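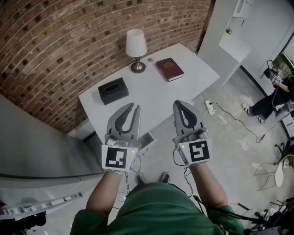
Zwei graue Handgreifer vor einem weißen Tisch, links vorn eine schwarze Taschentuchbox.

Clinier Janusport

Die Clinier Janusport ist eine elektrische Gitarre mit Korpus aus Erle und geschraubtem Hals, gebaut in der Werkstatt Clinier in Tresurville. Der Name kommt vom Doppelgesicht des Instruments: Vorn sitzen zwei ziemlich gewöhnliche Tonabnehmer, hinten unter der Abdeckplatte steckt ein dritter, den man von außen gar nicht sieht. Ich spiele selbst seit Jahren eine und habe diesen Artikel übernommen, als er noch aus drei Sätzen und einer kaputten Tabelle bestand. Wer Ergänzungen hat, immer her damit!

Geschichte

Clinier hat mit Reparaturen angefangen, vor allem mit Neubundierungen und dem Richten verzogener Hälse. Die erste eigene Gitarre hieß Dinu und war ein kleines, leichtes Ding mit nur einem Tonabnehmer am Steg. Von der Dinu gab es 66 Stück, und wer mal eine in der Hand hatte, weiß, warum die Leute sie mochten (und warum sie über die Kopflastigkeit geschimpft haben, meine Güte, die hing am Gurt wie ein Spaten).

Die Janusport war als große Schwester gedacht. Der Korpus wurde breiter, das obere Horn länger, und damit war das Gleichgewicht am Gurt endlich in Ordnung. Vorgestellt wurde sie in einem April auf der Hausmesse in Tresurville, zuerst nur in Naturlack und in einem matten Dunkelrot. Das Hellblau, nach dem heute alle suchen, kam erst mit der zweiten Serie.

Aufbau

Der Hals ist aus Ahorn, das Griffbrett je nach Serie aus Ahorn oder Palisander. Die Mensur liegt zwischen dem, was man von den beiden großen amerikanischen Schulen kennt, und das merkt man auch: Bendings gehen leichter als auf einer langen Mensur, aber die tiefe E-Saite bleibt straff genug, dass man sie mal einen Ganzton runterstimmen kann. Ich ziehe meistens einen etwas dickeren Satz auf, das ist aber Geschmackssache.

Der Steg ist fest. Eine Version mit Vibrato taucht in alten Preislisten auf, ich habe bisher aber keine gefunden, die wirklich so aus der Werkstatt kam. Umbauten gibt es reichlich, die erkennt man an den zusätzlichen Schraubenlöchern unter der Bodenplatte.

Elektronik

Jetzt zum spannenden Teil. Die beiden vorderen Tonabnehmer sind Einspuler mit recht wenig Draht, also hell und eher leise. Der dritte ist ein Kontaktabnehmer, der von hinten in einer eigenen Fräsung sitzt und die Schwingung des Holzes aufnimmt. Mit einem kleinen Schiebeschalter neben dem Lautstärkeregler mischt man ihn dazu. Bei cleanem Sound klingt das luftig und fast ein bisschen akustisch, mit Verzerrer koppelt es furchtbar. Man hört dann auch jeden Fingernagel, der ans Pickguard kommt!

Den Kontaktabnehmer versorgt eine 9-Volt-Batterie. Ist sie leer, laufen die vorderen Tonabnehmer trotzdem weiter, weil sie passiv verdrahtet sind. Bei der ersten Serie muss man zum Wechseln sechs Schrauben lösen, bei der zweiten gibt es ein Klappfach.

Serien und Seriennummern

Die erste Serie hat ihre Nummer auf der Halsplatte, die zweite auf der Rückseite der Kopfplatte. Die höchste mir bekannte Nummer ist 2135, wobei Clinier nicht bei eins angefangen hat und wohl auch ganze Blöcke übersprungen wurden. Aus der Nummer allein lässt sich also keine Stückzahl ableiten, auch wenn das in Verkaufsanzeigen gern gemacht wird.

Außerdem gab es ein Sondermodell mit 30 Exemplaren, schwarz lackiert und mit passender Kopfplatte. Technisch ist es eine normale Gitarre der zweiten Serie. Auf dem Gebrauchtmarkt kostet es trotzdem deutlich mehr, was ich ehrlich gesagt nicht ganz verstehe, der Lack bekommt nämlich schnell Kratzer.

Bekannte Schwächen

Der Schiebeschalter der ersten Serie fängt irgendwann an zu kratzen. Kontaktspray hilft eine Weile, ein Ersatzschalter in Standardgröße passt ohne Fräsen. Beim Sattel sitzt die Kerbe der G-Saite oft zu eng, dann knackt es beim Stimmen, und ein bisschen Graphit vom Bleistift wirkt da Wunder.

Siehe auch: Clinier Dinu, Kontaktabnehmer, Schraubhals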